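2 min read

Handheld grippers cut robot training time at Sondach lab

2025-02-17

Researchers at the Sondach lab say a robot arm can learn household tasks from people carrying gripper tools by hand, without anyone steering the arm itself during data collection.

The method, called Niren, was developed by a team led by Soledad Salcedo. People use the handheld grippers to do ordinary jobs such as opening a small drawer, wiping a shelf or moving a cup. Cameras record what the gripper sees, and printed marker cubes on the tools help the software work out where each one is in the room. The recordings are then used to train a control program for a robot arm with a matching gripper.

In the team's tests, an arm trained this way finished 93 percent of its drawer-opening attempts. The arm had not been used in any of the training recordings. Results were weaker on tasks that needed two hands, and the team has left those out of the main figure.

"The hard part was timing," said Mwanaisha Koech, who wrote most of the tracking software. "If the camera and the marker position are off by a fraction of a second, the arm reaches for where the handle used to be."

The fix was a short calibration step at the start of each session. The person holding the tool moves it slowly through a set pattern, and the software lines up the two streams before any task is recorded. Koech said the step takes 40 seconds and has to be repeated if a cable is changed.

Mirrors and glossy furniture were a separate problem. A marker seen in a reflection can be read as a second tool on the far side of a wall. Baltasar Toledo added a filter that throws out positions that do not fit with the tool's own motion sensor. Before the filter, recordings made near mirrors were often discarded.

Salcedo's group trained on recordings from six rooms and tested in two others. Darnell Marchetti, an engineer at Usar, a company that builds warehouse arms, was not part of the work and said he would like to see it tried with heavier objects.

"Drawers are a fair start," Marchetti said. "A full box behaves differently."

The team plans to release the calibration code in June. A larger set of recordings will follow once faces have been blurred.
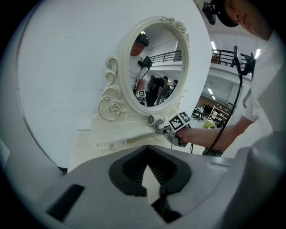
Why does the robot need the same gripper as the handheld tool?

The control program learns from views in which the gripper's fingers are always in the same place. If the robot's gripper has a different shape or opens to a different width, the program misjudges when it is touching an object.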